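**De :** Miyuki Ishida
**À :** liste préhension-démonstration
**Objet :** Re: [prehension] Objets mous et démonstrations à la pince tenue en main : quelle étiquette pour le contact ?
**Date :** jeudi 26 janvier

Bonjour à toutes et à tous,

Je réponds au message de Noboru, que je recopie en partie plus bas pour les personnes qui sont arrivées sur la liste entre-temps. Je vous prie d'excuser mon français, je l'écris lentement et je relis, mais il reste toujours quelque chose.

> Noboru Oshima a écrit :
>
> Chère liste,
>
> Nous avons réentraîné la politique Kudo avec les démonstrations faites à la pince manuelle, tâche « mettre l'objet dans le bac ». Sur les objets rigides, je n'ai rien à signaler, les courbes sont celles que nous attendions. Sur les peluches, en revanche, la politique ferme trop tôt. Elle descend bien, elle s'oriente à peu près bien, puis elle ferme la pince quand un seul doigt est au contact. L'objet roule ou se tourne, et la pince se referme sur le bord ou sur rien.
>
> J'ai d'abord cru à un problème de latence entre l'image et l'ouverture de la pince. J'ai décalé les actions dans les deux sens, cela ne change presque rien pour les peluches et cela dégrade les autres objets.
>
> Ma question est donc la suivante. Dans vos annotations, à quel moment déclarez-vous le « début de prise » ? Chez nous, c'est le premier contact visible entre un doigt et l'objet. Est-ce que quelqu'un fait autrement, et est-ce que cela vaut la peine de tout réannoter ?
>
> Deuxième question, plus petite : est-ce que vous gardez les démonstrations où l'opérateur pousse l'objet avant de le prendre ? Je les avais retirées au début, puis remises, et je ne sais plus très bien pourquoi.
>
> Noboru

Cher Noboru, nous avons rencontré le même comportement dans le projet Wundside, et je crois que ta première question contient déjà la réponse. Chez nous aussi, le guide d'annotation disait « premier contact ». Cette définition vient des objets rigides, pour lesquels le premier contact et la prise sont presque au même instant. Pour une peluche, les deux peuvent être séparés par un temps assez long, pendant lequel l'opérateur appuie avec un doigt, règle l'angle du poignet, et garde l'autre doigt ouvert.

J'ai donc repris une partie de nos séquences et j'ai remplacé l'étiquette unique par deux étiquettes. La première est « appui » : un doigt touche l'objet, l'autre est libre. La seconde est « prise » : les deux doigts touchent l'objet et l'ouverture diminue. Une image où l'on ne peut pas décider reçoit l'étiquette « incertain » et ne compte pas dans la perte de la tête de contact. J'insiste sur ce dernier point, car dans notre première version les annotateurs étaient obligés de choisir, et ils choisissaient presque toujours « prise ».

Je joins une image annotée « appui ». Le doigt gauche est posé contre le milieu de la peluche et couvre une partie de la capuche et du visage. Le doigt droit est ouvert et ne touche rien.

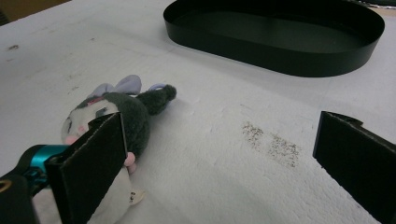

*Étiquette « appui » : contact du doigt gauche seul, peluche couchée sur le côté, plateau ovale vide en haut.*

Avec l'ancienne règle, cette image était le début de prise. On comprend alors ce que la politique apprend : un doigt sombre contre un objet sombre et pelucheux, donc fermer. La capuche est gris foncé et le patin est noir, avec un revêtement qui ressemble à du feutre. Le contour du contact est peu lisible à cet endroit. Le bord clair du patin aide un peu l'œil humain ; je ne sais pas s'il aide le réseau, à la résolution où nous réduisons les images. L'intervalle blanc entre les doigts est, par contre, un indice très fort, et c'est sur lui que je voudrais que la tête de contact s'appuie.

Voici maintenant la méthode, pour que vous puissiez la critiquer.

**Données.** J'ai pris 2000 images extraites des démonstrations sur objets mous, tirées au hasard dans la fenêtre qui précède la fermeture complète. Les images consécutives d'une même démonstration ne peuvent pas être réparties entre l'entraînement et le test. Cela paraît évident, mais dans notre premier essai elles l'étaient, et j'ai eu pendant deux jours de très beaux résultats que j'ai dû retirer de la présentation.

**Annotation.** Neuf annotateurs, chaque image vue par deux d'entre eux. En cas de désaccord, l'image devient « incertain » automatiquement, sans troisième avis. C'est une perte de données, je le sais. J'ai préféré cela à une discussion image par image, que nous n'avions pas le temps de mener. Les annotateurs voient l'image seule, sans la suite de la séquence, car la politique non plus ne voit pas la suite.

**Modèle.** L'encodeur visuel de Kudo n'est pas changé. J'ajoute une petite tête de classification, entraînée en même temps que la politique, avec un poids faible au début. Si le poids est trop grand, la politique devient hésitante et reste en appui sans jamais fermer. Nous avons vu cela plusieurs fois. Je n'ai pas de règle pour choisir le poids, je l'ai réglé à la main, et c'est pour moi le point le plus faible du travail.

**Exécution.** La sortie de la tête n'est pas utilisée comme un interrupteur. Elle sert seulement pendant l'apprentissage, pour former la représentation. J'ai essayé aussi de l'utiliser pour interdire la fermeture pendant « appui ». Le résultat était moins bon sur les objets très plats, où le second contact est caché par l'objet lui-même et où la tête reste bloquée sur la première étiquette.

Pour le résultat : la fermeture prématurée sur les peluches a nettement diminué sur notre banc. Je n'écris pas de pourcentage ici, parce que la série de test n'est pas terminée et que l'on cite ensuite les chiffres des messages comme s'ils étaient publiés. Le tableau complet sera dans le rapport interne de mars, et je l'enverrai à la liste. Sur les objets rigides, je ne vois pas de différence que je pourrais défendre devant un relecteur.

Il reste un type d'échec que l'étiquetage ne corrige pas. Quand la peluche a des parties longues et souples (oreilles, queue, pompon), la politique les prend parfois pour le corps et va les chercher. La peluche de l'image est un bon cas : une grande partie sombre et velue part de l'arrière de la capuche vers la droite et se termine par un pompon. Si la pince se ferme là, l'objet est pris au sens du capteur d'ouverture, mais il pend et il tourne pendant le transport vers le plateau. Nous comptons cela comme un échec. Je crois que chez vous c'est un succès tant que l'objet arrive dans le bac, donc il faudra faire attention avant de comparer nos tableaux.

Pour ta deuxième question, je garde les démonstrations avec poussée, mais je les marque. Le mot « poussée » n'est pas un défaut de l'opérateur. Avec un objet couché sur le côté, pousser un peu peut être la meilleure façon de le présenter entre les doigts. Le problème vient quand la poussée et l'appui portent la même étiquette. Sur une image fixe, on ne peut pas les distinguer, et je demande donc aux annotateurs de ne pas essayer. La marque « poussée » est mise au niveau de la démonstration entière, par une personne qui regarde la vidéo.

Une remarque sur le support, parce que le collègue de l'Usine m'a posé la question en privé. Le plan de travail blanc donne un bon contraste, mais il se marque. Sur l'image, il y a des taches mouchetées gris-brun entre les deux doigts, exactement dans la zone où l'on voudrait une surface unie. J'ai fait le contrôle simple de masquer les taches sur les images de test et de comparer les sorties de la tête de contact. Les sorties bougent un peu, l'étiquette ne change presque jamais. Je recommande quand même de tourner ou de changer la plaque entre les séries, pour que la position des taches ne devienne pas une information sur la série.

Est-ce qu'il faut tout réannoter ? À mon avis non. Je commencerais par les objets mous seulement, et seulement par la fenêtre avant la fermeture. Chez nous, une image demande environ 9 secondes par annotateur quand le guide est clair, et beaucoup plus quand il ne l'est pas. Le guide tient sur une page, je peux le traduire si le français gêne quelqu'un.

J'ai encore deux questions pour la liste :

- Est-ce que quelqu'un a essayé une étiquette continue, par exemple la distance du doigt libre à l'objet, à la place des classes ? L'équipe de Goluvberg en avait parlé dans une discussion, mais je n'ai pas retrouvé de suite.
- Pour les objets sombres avec des patins noirs, avez-vous changé la couleur des patins ? J'hésite à le faire, car toutes les anciennes démonstrations auraient alors un autre aspect que les nouvelles.

Noboru, si tu veux, envoie-moi un petit lot de tes séquences de peluches avec les étiquettes actuelles. Je les passe dans notre tête de contact sans réentraînement et je te renvoie les images où elle n'est pas d'accord avec « premier contact ». Cela donnera une idée du travail avant de mobiliser tes annotateurs.

Avec mes salutations cordiales,

Miyuki Ishida
projet Wundside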